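Filed under: Home & Hearth > Furniture Care > Tables

We use cookies to keep you logged in and to remember your settings. Accept | Manage

Waxing a light table without turning it yellow

marlowe_st
Hello all, and thanks for letting me ramble. We inherited a pale dining table from my aunt, 72 inches long, and after two years of homework and spaghetti it looks a bit thirsty. My neighbor swears by Fendora paste wax, but I'm so afraid of ending up with that orange gym-floor color! What would you folks use?

pinecone40
Welcome! I've used Fendora for ages and my kitchen table is still as pale as the day we got it. Thin coats, soft rag, a long cup of coffee in between – you can't go wrong.

Rogério Falcão
I have to disagree with my friend pinecone40, fondly. Fendora went amber on my desk by the second June. I switched to Serrano clear oil, let it sit 40 minutes and wiped it off, and I've been happy ever since.

pinecone40
Forty minutes! Mine gets tacky at half that. You must keep a very cool house, Rogério.

tillys_mom
Ours is a light one too, with lots of wavy grain, and I only ever use plain soap flakes (my grandmother's way, bless her).
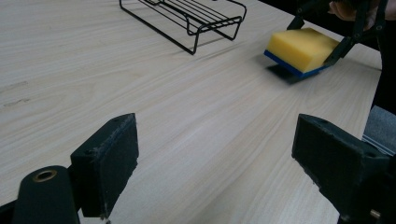
How often should a soaped table be done again? Every couple of months if you eat at it daily, and less if it's mostly for company.

marlowe_st
Soap! I never would have thought of it. I'll try a patch on the underside first and leave the wax at the store for now.

Rogério Falcão
Soap is lovely until somebody spills red wine – I still say oil.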